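FOR IMMEDIATE RELEASE -- May

Skiswood toy fruit range goes wider, matte white play table joins the line

GIRNTHORPE -- Skiswood, maker of play food and small play furniture, is adding to its toy fruit range this month. New pear, new green apple, a tangerine. Plus a white play table to put them on, sold separately or as a bundle.

The fruit is sized for small hands but not tiny. Pear stands up by itself on its rounded bottom, short stem on top. Apple is the biggest of the three. Colors stay close to the real thing -- yellow-green, bright green, orange -- so children can name them without help.

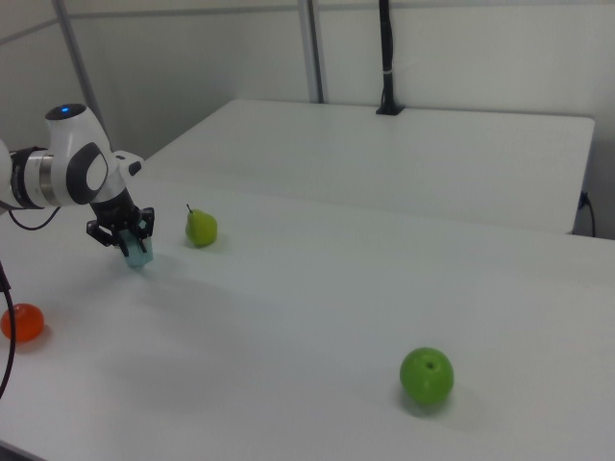

Toy pear and green apple on a white tabletop, Girnthorpe.

The full range now runs to 70 pieces, fruit and vegetables together, up from 54. Sixteen are new this season. Every piece sells singly as well as in sets, which is what preschools have been asking for. Lose one pear, buy one pear.

Tables ship flat in 2 cartons. Assembly takes one adult and the key in the bag. The top is matte so it doesn't throw glare under ceiling lights, and it wipes down with a damp cloth. Please no abrasive pads, they leave marks and the warranty doesnt cover it.

Design work on the range was done with the Ruotsalainen studio, which also drew the earlier bread and cheese sets. Same brief as then: plain shapes, few colors per piece, nothing that snaps off. The stems took longest. Early ones were too thin and got sent back twice. 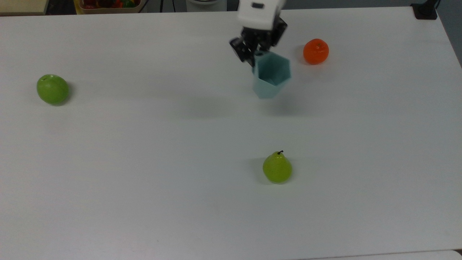 Mixed tubs are the other new item. A tub holds an assortment of fruit and vegetables, mostly reds, greens and oranges, and is meant for classrooms and waiting rooms where pieces get tipped out, sorted, and tipped back in. Contents vary from tub to tub. Stores that need a fixed assortment should order by the set insted.

First production run is some 2000 pieces. Distribution through Adex, who carry the rest of the Skiswood line. Existing accounts can add the new items to open orders, no minimum on singles. Bundles (table plus starter fruit) need a separate line on the order form -- please don't write them in the notes box.

Availability: singles and sets from May, tubs to follow. Play table in white only for now.

Price list, size chart and care sheet on request from the Skiswood press desk, Girnthorpe. Desk is open from 9 a.m. Sample pieces can be loaned to trade and parenting press, return postage paid.

-- ENDS --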